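Chores Are Mostly Exceptions

By Ebbe Aasen

The usual question is whether a machine can fold a towel. It can, and has been able to for years, provided the towel is flat, dry and the only object on the table. The more useful question is how long it can go on folding before a person has to step in. On that measure household machines are not ready, and shop-floor machines are ready only for part of the floor.

I keep a log from the packing line at Mundwood. Over one month the arm there handled its cartons without a stop on most shifts. Of 278 stops in total, 78 came from the arm or its controller. The rest came from the goods: a split bag, a label folded under, a carton with one flap tucked in. An operator clears such a stop in less than 30 seconds and then goes back to other work. That is an acceptable arrangement in a building with operators.

A home has no operator. It has a resident who bought the machine in order to be elsewhere. Every drawer in a home has its own friction, and small things get left on top of it. Eide, which tests kitchen units in Marside, allows its machine 2 interventions per task before scoring a failure. I consider that generous. A dishwasher that needed me twice per load would go back to the shop.

The hardware is adequate. Two-finger grippers hold most of what people hold, and wrists are fast enough. What is short is experience of ordinary rooms, and the current remedy is to have people do the work with a gripper in hand and record it. I support this. Teleoperation is slow and ties up an arm. A hand tool goes wherever a person goes. 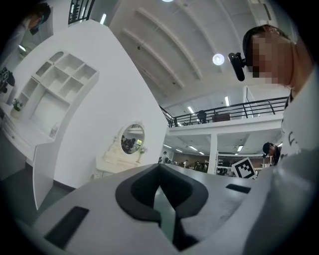
A hand-held gripper up close, with shelving, a dresser-style cabinet and a vanity in the background.

My reservation concerns what gets recorded. Demonstrations favor success. The drawer that jams and the bottle that tips are repeated until they go well, and the bad attempt is dropped. At Himitwood almost all the clips I was shown in May ended cleanly. A machine trained on them will know how a chore ends and very little about how it goes wrong.

I would publish intervention rates per hour, by task, with the failures kept in. Until a home unit can run a full evening without help, it should be sold as a test unit and priced as one.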